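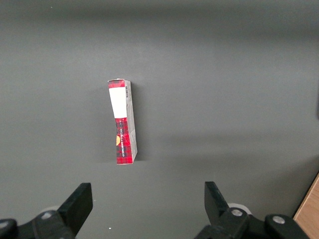
Hala Bataineh objected, when she read our first draft, that a gripper comparison built on boxes alone would flatter whichever hand had the widest opening. She was right, and the protocol below is better for it. We kept the boxes but stopped scoring a grasp as good the moment the fingers closed.

Figure 3. Wrist camera view with the fingers open and a narrow box standing on end.

4.2 Finger comparison on tall, narrow objects

Tall boxes turned out to be our favorite test objects. A box standing on its narrow end, like the plaid one in Figure 3, punishes even a small error in approach: if one finger touches early, the box tips before the other arrives. We ran the flat Hornico fingers and the curved Trullska fingers on the same arm, with the same controller (Koo) and the same closing speed. Each pair made 146 attempts. A trial counted as a success only if the box was lifted, held, and set down again still standing.

The Hornico fingers succeeded in 129 trials, which delighted us. The Trullska fingers managed 58, and most of their failures came during set-down – the box rotated between the curved pads and landed on an edge. We had expected the lift to be the hard part!

Camera placement mattered more than we had guessed. With the wrist view, both fingertips and the gap between them stay visible during the approach, so the controller can correct its sideways error right up to contact. Erasto Kioko repeated the Trullska runs using only the overhead Rotham camera, and successes fell from 58 to 42. We did not repeat the Hornico runs this way, so the effect of the camera on flat fingers remains open. Section 4.3 takes up softer packaging, where the curved pads do much better.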